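Lecture Notes > Physics 2251 > Mechanics, second half

Reference frames and rotating coordinates: notes for week 9

Most of the trouble people had with the last problem set came from one place. They wrote down Newton's second law in a frame where it does not hold in its simple form, and then looked for the missing force in the wrong spot. These notes go back over what a frame is, what changes when it accelerates, and what changes when it turns.
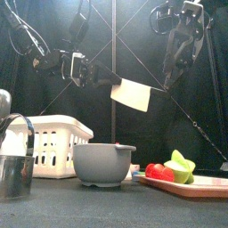
GRIMHAM, 2018-10-29

1. What we mean by a frame

A reference frame is a set of axes and a clock. You need both. The axes let you say where something is and the clock lets you say when it was there. In this course all clocks agree, so we mostly talk about the axes.

An inertial frame is one in which a body with no net force on it moves in a straight line at constant speed, or stays put. Any frame moving at constant velocity relative to an inertial frame, without turning, is also inertial. If the primed frame moves with velocity V along x, and the origins coincide at t = 0, then

x' = x - Vt
y' = y
z' = z
t' = t

Differentiate once and the velocities differ by V. Differentiate again and V drops out, so the accelerations are the same in both frames. The force between two bodies depends on their separation, which is also the same in both. So F = ma keeps its form.

Kinetic energy does not stay the same. A 2 kg block moving at 3 m/s has 9 J in one frame and zero in the frame that moves along with it. Neither value is wrong. You have to pick a frame and keep it until the problem is finished. Several people changed frames halfway through problem 4 and lost energy that way.

2. Frames that accelerate in a straight line

Let the primed frame have acceleration A relative to an inertial frame. Then

a' = a - A

and multiplying by m,

ma' = F - mA

The term -mA is often called a fictitious force. I would rather you call it an inertial term. It is proportional to mass, it points opposite to A, and no other body exerts it. Do not look for its third-law partner.

Standard case: a pendulum hanging from the ceiling of a train car that accelerates forward at A. In the car, the bob hangs at rest at an angle to the vertical. Balance gives

tan(theta) = A/g

Work it in the ground frame as well. There the bob accelerates at A and the horizontal part of the tension supplies mA. You get the same angle. Doing a problem both ways is a good check and it costs only a few lines.

3. Frames that turn

Now let the axes rotate with constant angular velocity w, with the origin fixed. The key result is how the rate of change of any vector looks in the two frames:

(dB/dt) fixed = (dB/dt) rotating + w x B

Apply it to the position r and then again to the velocity. After collecting terms,

ma' = F - 2m(w x v') - m w x (w x r)

The second term on the right is the Coriolis term. It depends on the velocity measured in the rotating frame, so it vanishes for anything at rest there. The last term is the centrifugal term. It points away from the axis and has size m w^2 d, where d is the distance from the axis. Note that d is not the distance from the origin unless the body happens to lie in the plane through the origin perpendicular to w.

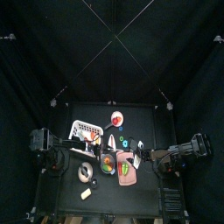 If w is not constant there is one more term, -m(dw/dt) x r. We will not need it until the section on tops.

A common mistake is to include the centrifugal term while working in the fixed frame. In the fixed frame a body in uniform circular motion has an acceleration toward the center, and some real force has to supply it. The centrifugal term appears only if you have chosen to rotate with the body.

4. Worked example: the turntable

A coin sits at distance d from the center of a horizontal turntable. The coefficient of static friction is mu. How fast can the table turn before the coin slips?

Rotating frame: the coin is at rest, so there is no Coriolis term. Friction balances the centrifugal term, m w^2 d, and friction can be at most mu m g. So

w max = square root of (mu g / d)

The mass cancels. Put d = 50 cm, mu = 0.3, g = 9.8 m/s^2, and you get w max = 2.4 rad/s.

Once the coin slips, its velocity in the rotating frame is no longer zero and the Coriolis term comes in. In the rotating frame the path curves. If you ignore friction after the slip, the path seen from the ground is a straight line along the tangent.

5. For next time

Repeat the turntable example in the fixed frame and state which force does what. Then find the angle between a plumb line and the true direction to the center of the Earth, as a function of latitude. Treat the Earth as a sphere. Draw the axis first and mark d on the drawing. Hand in both on paper.

Filed under: Classical Mechanics, Handouts
3 comments | 50 shares

Related notes
Central forces and the effective potential
The Uzor pendulum problem, with solution
Torque and angular momentum about a moving point
Flevgate problem sheet: drag and terminal speed
Nusutness summer reading list, updated April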